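2월 쿠폰·할인코드 편집회의 회의록

- 참석: Renu Joshi(진행), Berenice Palacios(제휴사 담당), 편집 2팀, 개발팀 한 명(앞의 절반만)
- 불참: 디자인팀. 사유는 적어 내지 않음
- 시작: 오후 2시. 회의실 예약이 겹쳐 복도에서 잠시 대기함
- 기록: 편집 2팀 막내(지난달에 이어 또)

## 1. 지난 회의 결정사항 확인

지난번에 "즉시 처리"로 정한 일 가운데 처리된 것은 만료 쿠폰 페이지의 글자색 변경이다. 회색이 조금 더 진한 회색이 되었다. Renu는 진전이라고 평가했고, 그렇게 적어 달라고 해서 적는다.

나머지 미결 건은 이번 회의로 이월한다. 이월된 것 중에는 지지난번 회의에서 이월된 것도 있다.

## 2. 만료 코드 정리

현재 사이트에 걸려 있는 코드는 모두 3566개. 개발팀이 뽑아 온 목록을 보면 상당수가 만료일 칸이 비어 있다. 입력한 사람도 비어 있다.

- Berenice: 만료일이 없는 코드는 제휴사에 다시 확인해야 한다. 확인 메일을 보내면 답 대신 신규 할인 안내가 온다.
- Renu: 확인이 안 되는 코드는 내리자.
- 편집 2팀: 내리면 검색 유입이 같이 내려간다. 작년에 해 봤다.
- Renu: 그러면 "확인 중" 표시를 붙이자.
- 개발팀: 그 표시는 이미 있고, 전부 붙어 있다.

10분쯤 논의한 뒤 다음과 같이 결정했다. 만료일이 없고 독자 신고가 들어온 코드는 당일 삭제한다. 신고가 없는 코드는 가나다순으로 편집 2팀이 직접 장바구니에 넣어 확인한다. 가나다순에 대해 "하"로 시작하는 가게를 맡은 사람만 찬성 의사를 분명히 했다.
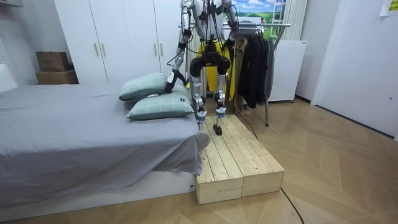
## 3. Loltska 침구 할인 문구

Loltska에서 침구 전 품목 20% 할인을 걸어 달라고 요청해 왔다. 조건을 읽어 보니 전 품목에서 이불, 베개, 매트리스가 빠진다. 남는 것이 무엇이냐는 질문에 Berenice가 목록을 다시 보고 "커버와 기타"라고 답했다. 기타가 무엇인지는 Loltska도 알아보는 중이라고 한다.

- 제목에 "전 품목"을 쓰지 않는다. 전원 동의.
- 대안으로 나온 "침구 일부 20%"는 클릭이 안 나올 것 같다는 의견, "침구 커버 20% 할인"은 너무 정직하다는 의견이 있었다. 후자로 결정.
- 제외 품목은 접어 두지 않고 할인율 바로 아래에 쓴다.
- 배너 문구는 디자인팀에 전달한다(불참이므로 메일로).

## 4. Prirka 적립금 중복 사용 건

Prirka의 2000원 쿠폰과 첫 구매 적립금이 같이 먹힌다는 독자 댓글이 올라왔다. 편집 2팀에서 시험해 보니 정말로 같이 먹혔다. 시험한 사람은 양말을 샀고, 본인 카드로 결제했으니 회사 비용은 아니라고 강조했다.

이것이 Prirka의 정책인지 실수인지가 쟁점이었다. Berenice는 담당자에게 물어보면 그날로 막힐 것이라고 했다. Renu는 안 물어보고 올리면 그날로 전화가 올 것이라고 했다. 둘 다 경험에서 나온 말이라 반박이 없었다.

결정: 물어본다. 답이 올 때까지 댓글은 그대로 두고 별도 기사로 쓰지 않는다. 양말은 반품하지 않기로 했다.

## 5. "추가 할인"이라는 말

Kitden 쪽에서 "추가 10% 더블 추가 할인"이라는 제목을 보내왔다. 계산은 여러 사람이 했는데 답이 갈렸다. 개발팀은 이 안건 직전에 자리를 떠서 의견을 듣지 못했다.

앞으로 제목에서 "추가"는 한 번만 쓴다. "더블"은 실제로 두 배일 때 쓰며, 판단이 어려우면 Renu에게 묻는다. Renu는 판단이 어려우면 Berenice에게 묻겠다고 했다.
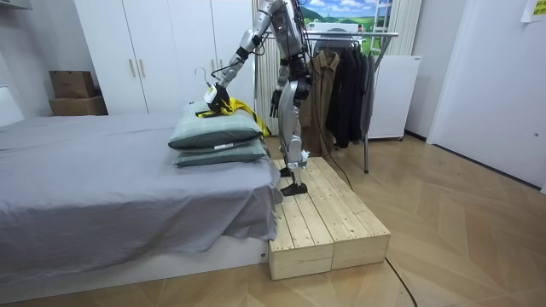
## 6. 기타

- Sengar 무료배송 기준이 또 바뀌었다. 바뀐 기준을 표에 반영하는 동안 한 번 더 바뀌었다는 연락이 왔다. 표는 내일 고친다.
- 뉴스레터 발송 시각을 오전 8시로 당기자는 제안. 쓰는 사람이 오전 8시에 없다는 점이 지적되어 예약 발송 기능을 알아보기로 함.
- "마감 임박" 표시를 석 달째 달고 있는 행사 두 건은 표시를 뗀다.
- 회의실 간식 예산은 안건에 없었으나 가장 오래 논의함. 결론 없음.

## 할 일

| 담당 | 내용 | 기한 |
|---|---|---|
| Berenice Palacios | Prirka 중복 사용 문의, Loltska "기타" 확인 | 다음 회의 전 |
| Renu Joshi | 제목 표기 기준 한 장으로 정리 | 2월 안 |
| 편집 2팀 | "가"부터 코드 확인 시작, Sengar 표 수정 | 표는 내일 |
| 개발팀 | 만료일 필수 입력 처리 | 본인 확인 필요 |

오후 3시 40분 종료. 다음 회의 기록 담당은 정하지 못했다.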